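Kustden Evening Classes
Setting Up Home: a short course in looking after small spaces
Handout for session 2, The Bathroom Shelf and What Lives On It
Tutor: Rizwan Ghauri

Welcome back, everyone, and thank you for all the lovely chat about airing cupboards at the end of last time (I did go home and sort mine out, and I feel much better for it). In this session we're moving on to the small things that live beside the basin, and in particular the mug and the toothpaste, which I know sounds like hardly enough to fill an evening, but bear with me!

Most of us grew up with a mug or a beaker by the taps and never gave it a second thought. An ordinary ceramic mug does the job very well. It's heavy enough not to tip when you drop a brush in, it has a handle for carrying it to the kitchen to be washed, and if it's one you're fond of then so much the better. Do give it a proper wash once a week with hot water and washing-up liquid, and get right down to the bottom with a bottle brush, where the white sludge gathers.

Before we put anything back on the shelf, I'd like you to bring the whole lot out and set it on a table, well away from the bathroom. You see things differently in a better light, and you'll find yourself asking why you've kept three combs.
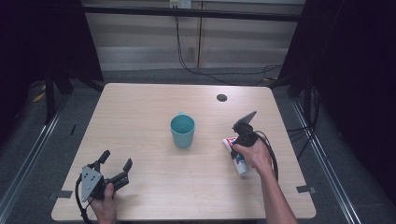

Once it's all out, take each thing in turn and decide whether it's used every day, used now and then, or not used at all. Daily things go back within reach. The now-and-then things can go in a box or a drawer, and I'll leave the rest to your conscience.

A word about where the tube should go. Some people stand it in the mug with the brushes, cap down, and I'm one of them, as the paste settles towards the cap and there's less squeezing to do of a morning. Horațiu Avram, who took this course in Gomley before me, always laid his flat on a saucer, and he had a point about the cap staying cleaner. Try both for a week each and see which one your household will put up with.

When the tube is getting low, flatten it from the crimped end on the edge of a table and roll it up as you go. A clothes peg will hold the roll in place.

For next time, please:
Clear and wash your own bathroom shelf.
Bring one mug or beaker you no longer use.
Read the page on limescale in the March handout, as we'll be starting there.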